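Chalkboard paint or a framed board for a dark blue box room?

Asked in Walls and Paint, Curcombe Home Help. Question 3718, 2 answers

We've got a small box room with navy walls and want somewhere to chalk up lists. I can either paint a patch with Skavura chalkboard paint or get a framed board. The walls are a bit bumpy. Which lasts better?
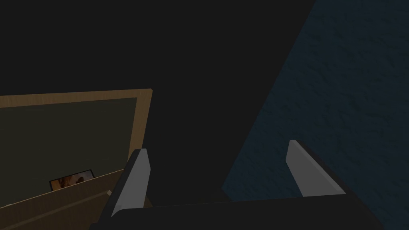
Dark green panel, light wood-grain frame

Answer 1

Framed. I did a patch in our hall and the chalk skipped over every bump. You'd have to fill and sand it first, then give it two coats and leave it three days before rubbing chalk over the lot. Wiping is a pain as well, you get grey smears. 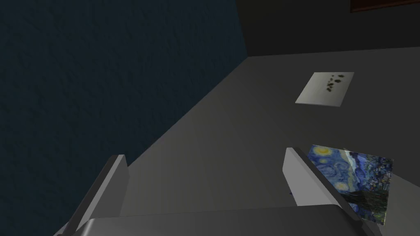 Navy wall with a fine mottled texture, next to a flat grey surface

If your wall has any texture like this I wouldn't bother. My Kornov board cost more than the tin but it came with me when we moved.

Answer 2

paint is fine if you skim the wall. dont use a wet cloth for the first week. also navy plus black gets gloomy in a small room so think about your light
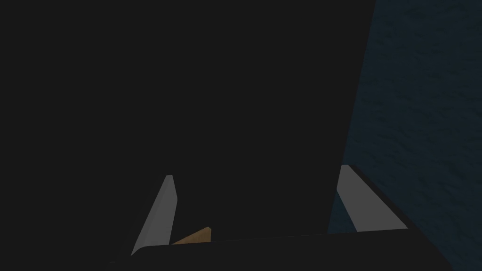 Near-black beside navy

Jaidee do a grey one, 200 ml tester, try that on a bit of card first and hold it up in the evening with the lamp on

Comment from asker: Thanks both. Going for the framed one, will lean it for now and drill later.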